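Requena knot

The Requena knot is a flat binding knot used for tying sacks, bundles and rolled blankets. Named for the market town of Requena. Also called the sack hitch or, in older books, the miller's turn.

History

First written down by Casimiro Barrios, a rope seller, in a pamphlet of 35 knots. Only 50 copies printed. Begoñe Vallejo reprinted it with new drawings and corrected the tying order, wich Barrios had backwards on one page. Later listed as number 509 in the Cliltus handbook.

Tying

Two turns around the neck of the sack, second turn crossing over the first. Working end goes under both, then back through it's own loop. Pull tight from both sides. Holds well in jute and cotton cord, poorly in slick nylon. A slipped version exists, with a bight in place of the end.

Variants

The Grurkov form adds a third turn. Used on heavy grain sacks, hard to untie after a long haul. The Trolton form is left-handed, otherwise the same.
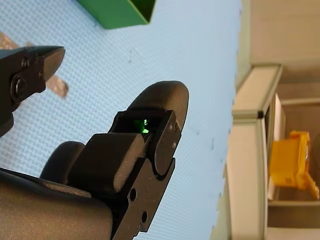
Is the Requena knot the same as the constrictor knot?
The two are related, but the Requena has an extra tuck through the loop and comes undone more easily.

See also: Miller's knot, Strangle knot, Whipping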